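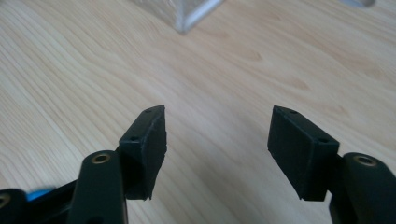 Fig. 4.1. Hand-held two-finger gripper, jaws open, over a wooden tabletop. Nothing in the grip.

Unit 4. Manipulation in unstructured settings: current limits
Instructor: Begoñe Gallardo
Revised Oct 6, 2024
Read before the lab session. Bring your notes from Unit 3 (contact and friction).

4.1 The question

Unit 3 treated grasping as a geometry problem. Given a known object at a known pose, two opposed pads and enough friction, a grasp either exists or it does not. Household and shop-floor chores add three unknowns: the object, its pose, and what the object is supposed to do once it is held. This unit asks how much of that work a machine can do at present, and under what conditions the answer changes.

A chore is defined here as a task with a start state that varies and an end state that a person would accept without redoing the work. The second half of the definition matters in grading. A towel folded into the wrong quarter is not a finished towel.

4.2 Parallel and pivoting jaws

Most of the data used in this unit comes from two-finger tools. In Fig. 4.1 the two black pads are carried on dark gray arms, with brass-colored rings at the pivot holes. Note the width of the opening relative to the pads. Each pad has two small holes in its top face.

For any two-finger tool, record the following before a trial:

Maximum opening, measured between inner faces.
Pad length and pad width.
Angle between inner faces at full opening and at contact.
Pad surface (bare, ribbed, rubber-faced).

When fingers rotate about a pivot, the angle between pads may change with the opening. If the pads are parallel at only one opening, a thick object is touched first along an edge. Edge contact resists sliding but does little against rotation. Students often log the resulting failure as "slip" when the object has in fact turned about the contact line. Use the code ROT for these.

4.3 Clear and low-contrast objects

Look at the upper part of Fig. 4.1. A clear container stands on the table beyond the jaws, and only its lower corner and part of its base edges are in view. The wall reads mainly as one bright vertical edge against pale wood.

Clear plastic and glass are poor targets for many depth sensors. Active sensors project light that passes through the wall or bends at it, and the depth returned may belong to the table behind. Stereo methods need texture, and a clean transparent wall has little of its own. A policy trained on color images alone may do better, provided the training set includes clear objects on light and dark surfaces.

Exercise 4a. Name two cues a color camera could use to place the near wall of a clear box. State for each one the lighting under which it fails.

4.4 Benchmark results

The Dovton kitchen set contains 1,421 logged attempts at tabletop chores, all with two-finger tools. Of these, 1,163 ended in an acceptable state as judged by a person, a success rate of 82 percent. Three cautions apply.

First, the easy tasks dominate. Moving a rigid cup to a tray and returning a box to a shelf account for more than 90 percent of the accepted attempts. Wiping, folding and opening packages make up the rest.

Second, an attempt was stopped after 5 minutes. A slow success past that limit was entered as a failure, and the log does not separate the two.

Third, the start states were reset by hand. Resetting is itself a chore, and the labor is not counted.

The Clamen line data (shop floor, bin to fixture) look better on paper. Parts there are rigid and few in type, and the fixtures are fixed. When the August trial added bagged fasteners to the bins, operators had to clear the cell often enough that the bags were taken out again. See the Liltosov reader, chapter 6, for the cycle-time tables.

4.5 Where the limit is now

Rigid, opaque, separate objects on a flat surface: workable in a known room, with supervision.

Rigid objects in clutter: workable at reduced speed. Failures come mostly from contact with neighbors during approach.

Articulated objects (drawers, hinged lids, faucets): mixed. Motion along the joint is learned fairly well. Recovery after losing the handle is not.

Cloth, bags, cable: poor outside narrow setups. State is hard to estimate and two hands are usually needed.

Liquids and food: task dependent. Pouring to a line is feasible. Judging whether a pan is clean is open.

A machine that is right four times in five still needs a person nearby for the fifth. For a shop this can be costed. Carrasco's model, handed out last week, treats one attendant as shared across several cells and finds the break-even point. In a home there is normally one machine and one attendant, and the model gives no saving until intervention becomes rare.

4.6 Lab preparation

Work in pairs. Take the four measurements from 4.2 on your assigned tool and enter them on the lab sheet. Pick one rigid object and one clear object. For each, sketch the contact regions at first touch and mark the expected failure code (SLIP, ROT, MISS, COLL). Keep the sketches to one page.

Exercise 4b. Recompute the Dovton success rate with all rigid pick-and-place attempts removed. The per-task table is in the appendix. Show the counts you used.

Reading for Unit 5: Liltosov reader, chapters 7 and 8, omitting the section on suction.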